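Fornbridge Park History Walks: Frequently Asked Questions

Everything we get asked about visiting the old Marino studio lot and the amusement park that grew up beside it. Last updated 15 Apr 2025.

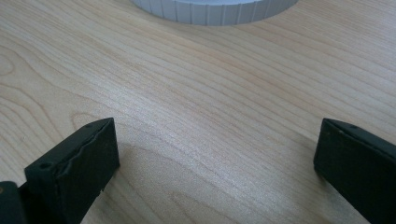

What is the walk, exactly?

It's a slow, happy wander through what's left of the Marino cartoon studio and Fornbridge Park next door. We start at the old ink and paint building, cut through the orchard where the animators ate lunch, and finish at the carousel (yes, it still runs, and yes, you get a ride!). Allow two and a half hours, or longer if your group likes to talk as much as ours usually does.

Can I see the original drawings?

You can! The drawing room on the second floor has 158 animation drawings out at any one time, picked from the 834 in the collection. They get swapped every June, so if you came last summer there's a whole new set waiting for you. The Plillum the Otter pencil tests are everybody's favorite and we try to keep at least a few of those up all year.

Who was Plillum?

Oh, we love this question. Plillum was the studio's first star, an otter with a very short temper and a very long scarf. He appeared in 40 shorts before the studio moved on to features, and he's the one painted over the carousel entrance. The scarf changes color from one short to the next, and fans have been arguing over the right shade of green for decades.

Is the Lelteo ride open?

Lelteo's Lantern Boats are open for walk-throughs only. You go in on foot along the service path and see the grotto, the moon and the singing frogs with the work lights on. The boats themselves are being restored. Seeing the backs of the sets is a treat, especially the penciled notes the builders left for each other.

Do I need to book?

Yes, please. Groups are small and June fills up early. Booking online is easiest, and you can change your date up to two days before.

Can I take photos?

Take as many as you like outdoors, in the grotto and at the carousel. In the drawing room, please turn off your flash and leave the tripod in a locker.

Is it good for kids?

Very! Under-fives come free. There's a flip-book table near the end of the walk where they can make a short cartoon of their own and take it home. Grown-ups are welcome to make one too, and plenty do.

How do the stairs work for wheelchairs and strollers?

There's an elevator to the second floor, and the orchard path is paved. The grotto path has one narrow bend, so call ahead and we'll open the side door for you.

I have old park souvenirs. Do you want them?

We'd love to see them! Our files already hold 1,000 ticket stubs, maps and menus, and we're especially short on anything from the opening season. Send us a photo first and we'll write back.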